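How to test a robot arm on tidying the sofa (in simulation, before you spend anything)

Posted 2 July 2022 in Tutorials

Quick one, written between other jobs. People keep asking me whether a machine can do the tidying yet. Short answer, no, not your tidying. Longer answer, it can do bits of it, and you can find out which bits on an ordinary computer without buying an arm. Steps below. I've assumed you already have a simulator installed and can load an arm and a gripper into it. If not, do the Plemthorpe beginner pages first, an evening's work, then come back.

What you need

A simulator with decent contact physics. Any of the usual ones.
An arm model with a two-finger gripper.
A sofa model. Free ones are fine. Check the cushion has a collision shape, plenty don't, and things fall straight through to the floor.
A few household objects, mixed shapes.
Patience. A spreadsheet.

Step 1. Pick one chore and write it down

"Tidy the living room" is not a chore, it's a hundred of them. Write one sentence a child could follow. Mine was: pick up the small thing on the sofa and put it somewhere else on the sofa. Sounds daft. It took me most of January.

Write down what counts as done as well. Object let go, object not moving, object where you said. If you don't write it down first you will start being kind to the robot. I did. Half my early passes were the gripper shoving something sideways and me going yeah, near enough.

Step 2. Why the sofa

Tables are easy. Flat, hard, usually a plain colour. Everybody tests on tables and then says the thing works. Sofas have arms that get in the way, seams, dark fabric that hides dark objects, and a seat that (in real life) sinks when you press on it. Also it's where the stuff ends up in my house.

If your sim can't do soft cushions, leave it rigid but make a note. Rigid cushion results are flattering.

Step 3. Place the base

Got this wrong three times. In front of the sofa seems obvious but then the arm has to reach in low and the elbow has nowhere to go. To one side and the armrest blocks half the seat. Behind works best for me, up on a block, reaching over the back and coming down on the cushion from above.

Check reach before anything else. Put a marker at each corner of the seat, send the gripper to each one, pointing down. If it can't get to all of them move the base, don't fiddle with the code. Lost a whole evening to fiddling with the code.

Step 4. Choose objects

You want at least one flat, one blocky and one the same sort of colour as the fabric. Don't choose only things the gripper likes. Cubes are a gift, nice parallel sides, fingers go on and that's that. Flat things are horrible. The fingers land on top and there's nothing to get hold of, and a person would just slide a nail under the edge without thinking.

Put one thing touching another. Real mess touches. A cube out on its own tells you very little, a cube half leaning on something else tells you loads.

Step 5. Dress the room

Floor, wall, a light, a bit of clutter on the floor that has nothing to do with the chore. Takes ten minutes and it matters if you're using cameras. Arm throws a shadow, shadow moves, vision gets confused. A bare grey void has none of that and your numbers will be lovely and wrong.

Check textures while you're there, lettering can come out back to front. Makes no odds to a grasp. Makes a big difference if you're asking the robot to find something by reading it.

Step 6. Run it, lots

I did 1,000 runs, moving the objects a bit each time and turning them at random. Leave it going overnight. Save the seed for every run so you can replay the odd ones. I forgot on the first batch and had to do teh whole lot again.

Results, for what they're worth: 362 clean passes by my own rule from step 1. Nearly all the cube. The flat stuff, hardly ever. 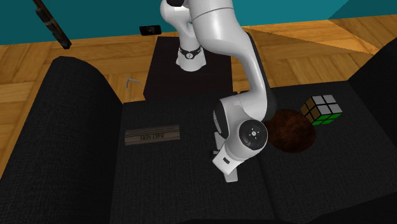 Zakhar Tkachenko, who looks after the Lysenko grasp planner, looked at my logs and reckoned I was coming down too fast and closing too soon. He was right about the closing. I added a pause before the fingers shut and the cube got better straight away. Made no difference to the flat things.

Step 7. Sort the failures

Don't just count them, watch them. I replayed the failures at double speed and gave each a one word label.

Missed. Fingers shut on nothing.
Knocked. Touched it, moved it, didn't get it.
Pressed. Gripper pushed down on the object or into the cushion.
Dropped. Got it up, lost it.
Stuck. Arm couldn't find a path and gave up.

Pressed was the biggest pile for me, all the flat objects. That's useful, it says the eyes are fine and the hand is the problem. If yours is mostly Missed then look at the camera and the lighting. Mostly Stuck, back to step 3.

Step 8. Time it against a person

Time yourself doing the same chore with real objects on a real sofa. Then time the robot, including the thinking. Mine took 14 seconds on a good run. I took two, holding a cup of tea. Don't speed the video up when you show people, or if you do put it in big letters on the screen. Hanley had a clip doing the rounds at the start of the year that looked brilliant untill you spotted the curtains.

So can it do the chore

One small solid object, known shape, good light, somewhere the arm can reach: yes, often enough to be worth carrying on. Flat things on fabric: no. A jumper, a charger lead, crumbs: not tried, not hopeful.

Shop floor is kinder. You can pick the tray, fix the lights, always put the part the same way up. At home you get none of that and somebody's cat. I'd trust an arm to load a jig long before I'd trust one near my sofa.

And a pass in the sim isn't a pass in the house. Friction is a guess. The fabric is a guess. I borrowed bench time at Tindamum with a real arm and 10 tries at a real cube on a real cushion. Four worked. The cushion sank and the fingers went too low every time it failed, exactly what I'd skipped in step 2.

Things to try next

Soft cushion, if your sim allows it. Slow but do it.
Nudging a flat object to the edge of the seat so it overhangs, then gripping the overhang. Works on tables, haven't got it going on a sofa yet, the front edge is too rounded.
Suction cup for flat things. Fine on smooth plastic, probably hopeless on anything rough.
Two objects touching, told to take only one. Knocked goes right up.

Config files are in the usual place. The base height in the older one is wrong, use the newer one. If you get the arm swinging through the back of the sofa on start up, that's the home pose, raise the elbow and save it again.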